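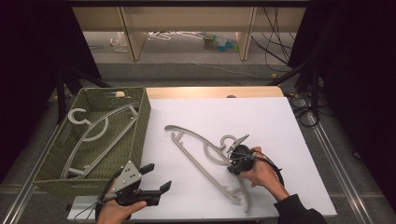 Clothes hangers being sorted with a pair of hand-held grippers; one hanger is in the basket.

Hanger snag (also hook snag or double pick) is a fault in robotic handling in which the hook or frame of a clothes hanger catches on something other than the gripper meant to hold it. It is one of the most studied small failures in laundry and wardrobe automation, and a wonderfully rich one - a cheap plastic hanger has a hook, narrow arms and an open middle, and every one of them can catch.

The term came into wider use after the Rostonen trials, which ended in February. Of 2,032 hanger moves logged there, 557 were marked as snags. Most were harmless, but 4 pulled a basket off the table and led to an emergency stop.

Causes
The usual cause is a finger closing through the open part of the hanger instead of on its edge. The arm then lifts at an angle and the hook swings into a basket wall, a cable or a second hanger. Woven and lattice baskets are harder than smooth ones, as a hook tip can lodge in a gap.

Safety
A snagged hanger bends, stores energy and can spring free towards a worker's face. The Allavville workshop rules call for eye protection and a pull limit of 44 newtons, after which the gripper must open.

Detection
The Bruvix method, a favourite in teaching labs, compares the load on the fingers before and after the lift. A sudden rise part-way through the move is treated as a snag, and the arm backs up along its own path.

See also
Cable snag
Jenkins release test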